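Ruvusano Reading and Games Group - minutes, 12th March

Present: Samira Chamoun (chair), Petrică Sârbu, Petrică Grecu, Oana Bucur (minutes)
Apologies: Bogdan Mihăilă

**1. Previous minutes**

Accepted with one correction. The tie-break in the Trornis round was decided on pages read, and the minutes had it as books finished.

**2. Spring reading challenge, scoring**

The draft rules award one point per book and a bonus for each completed row of the card. P. Sârbu noted that the draft does not say whether a novella counts as a book. Agreed: minimum length 200 pages in any edition listed on the group page. Shorter titles may be paired, and a pair fills one square. Audiobooks count by the page total of the print edition.

Graphic novels were discussed at length. P. Grecu asked for a separate limit. No limit was set, but a player may use graphic novels for no more than five squares on a card.

Rereads remain excluded, except in the "old favorite" square.
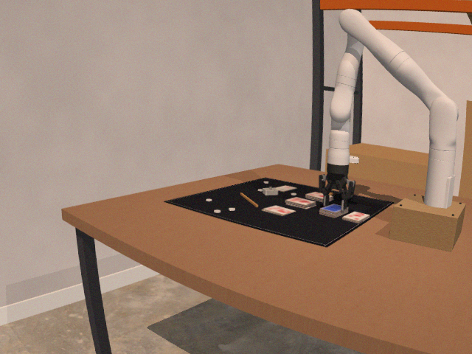 Oana Bucur asked whether the page minimum would apply to cards already in play, as two players have entered novellas under the old wording. Agreed that entries posted before today stand as scored. The moderator will add a note to the pinned thread.

**3. Casual game, pace of turns**

The casual game of Ileck is now well behind the schedule posted in September. The present rule gives each player 15 days per turn, with no consequence for missing it. Three options were put:

- a skipped turn after the deadline, with the player staying in the game
- a substitute move made by the moderator
- no change

The second option was withdrawn. P. Sârbu pointed out that a moderator who is also playing would see two hands. The first option was carried, three in favor and one against. It takes effect from the next full round - turns now open are not affected.

Players who expect to be away can post a hold in the thread. A hold stops the clock once per game.

**4. Clue cards for the mystery game**

S. Chamoun has rewritten the suspect cards so that each clue refers to a genre, an author initial or a cover color. The "published before" clue is dropped, as publication dates for translated titles caused most of the disputes last time. A wrong accusation will cost the player one turn. The player may accuse again later in the game.

The location cards are still one short. Görtz Library was proposed as the final location and accepted.
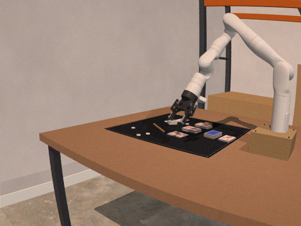
Bogdan Mihăilă had sent a comment by e-mail that the cover color clue needs a fixed edition, or two players will read the same book and get different answers. Discussed. The edition shown as default on the group page will be used, and a player with a different cover must say so when posting.

**5. Actions**

- Page minimum and pairing rule into the challenge post - O. Bucur
- Skipped turn rule into the Ileck thread - P. Grecu
- Edition wording on the suspect cards - S. Chamoun
- Score sheet, column for paired titles - P. Sârbu

**6. Other business**

P. Grecu asked for the archive of finished games to be sorted by title. Deferred to the next meeting.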